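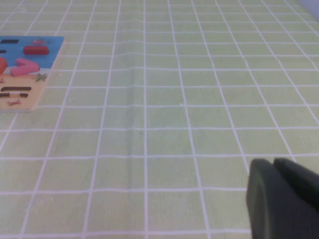
Pressemitteilung

Bei Olton sortiert jetzt der Greifer mit, und ich habe endlich wieder Zeit für die Reparaturen

Prevetthorpe, im Juni. Ich heiße Augustina Dogbe, leite bei Olton die Aufbereitung und schreibe diese Pressemitteilung selbst, weil ich den ersten Entwurf der Agentur furchtbar steif fand. Wir verleihen Holzspielzeug und Steckpuzzles an Kitas und Praxen, und alles, was zurückkommt, muss auf Vollständigkeit geprüft werden, bevor es wieder rausgeht. Im Lager liegen 818 Puzzlebretter. Wer einmal einen Vormittag lang Fische, Balken und Seesterne auseinandergehalten hat, weiß, was das mit dem Nacken macht!

Seit diesem Frühjahr arbeitet an einem der Tische ein Roboterarm mit zwei Fingern und einer kleinen Kamera am Handgelenk. Wir nennen die Anlage Pappas (fragt nicht, der Name stand auf dem ersten Karton und ist geblieben). Pappas legt die Teile in die Aussparungen zurück und meldet, wenn ein Schlitz leer bleibt. Geübt wird gerade mit den Strandmotiven, blaues Wasser oben, Sand unten, und ja, die grün karierte Tischdecke gehört bei uns zum Arbeitsplatz.

Was ändert sich für uns? Erst mal die Schicht. Früher haben wir zu viert fast nur sortiert, heute sitzt immer eine Person bei Pappas, nach zwei Stunden wird getauscht, und die anderen leimen, schleifen und lackieren nach. Das ist die Arbeit, für die die meisten von uns mal angefangen haben. Entlassen wurde niemand, das steht auch so in der Betriebsvereinbarung, und für die Einarbeitung gab es 20 bezahlte Stunden pro Kopf.

Ganz rund läuft es noch nicht. Abgewinkelte Teile machen dem Greifer mehr Mühe als gerade, und wenn der Stoff Falten wirft, streichen wir ihn lieber glatt. Mein Kollege Gonçalo Paiva war am Anfang ziemlich dagegen. Inzwischen führt er das Fehlerbuch und sagt dazu: »Ich will bestimmen, wann das Ding Pause macht. Solange das so bleibt, komme ich gut damit klar.«

Im Herbst bekommt unser zweiter Standort in Getilstead ebenfalls einen Arm. Die Kolleginnen dort waren schon zum Probearbeiten bei uns und haben eine lange Wunschliste dagelassen, ganz oben steht ein leiserer Signalton. Den wünsche ich mir auch!

Wer sich das vor Ort anschauen möchte, meldet sich bitte bei mir in der Aufbereitung in Prevetthorpe, Durchwahl 42, am besten vormittags.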